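Kitchen corner notes, October 2023

Quick one this time, deadline was an hour ago. Mugs again, sorry. Adel Lahlou wrote in to ask how we keep ours off the counter. Short answer: a mug tree. Wood post, round dark base, pegs going every which way. Takes up less room than a dinner plate.

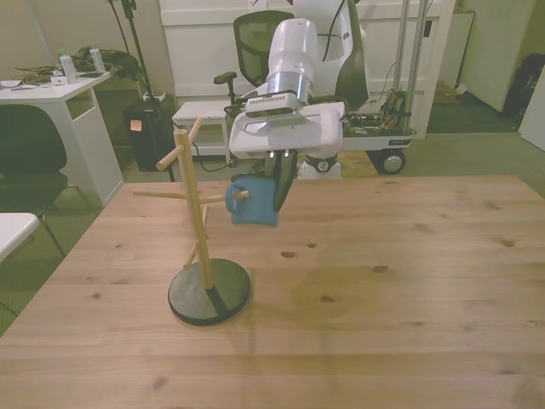 ## Which peg?

Whichever, mostly. Handle goes over the peg, let the mug tip down and hang. Middle pegs are easiest for the everyday blue one. Nabila Radwan swears by filling the low ones first so it dosen't get top heavy. Fair enough. Chunky handles can be a pain, try before you buy.

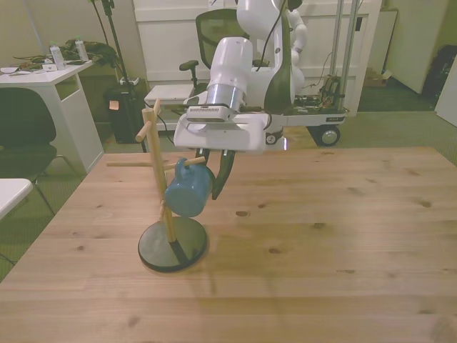
## Shelf swap

Giorgia Barbieri has 20 spare shelf liners, free, ask her. Also still looking for a decent dish rack for the Dralau kitchen. Nothing with rust please.

Last bit, on picking a stand.
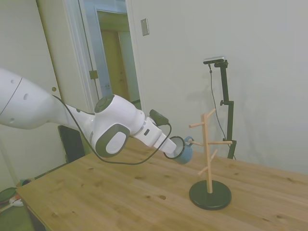 Driss Samir bought a cheap one in May and it went over twice, one chipped cup, much sulking. Too light at the bottom. Look for a heavy round base like the black one on ours, and a post tall enough that mugs clear the table. Wipe the pegs now and then, they get dusty. Tips and leftover hooks to Aicha Shehata by the end of the month, she's doing teh next issue.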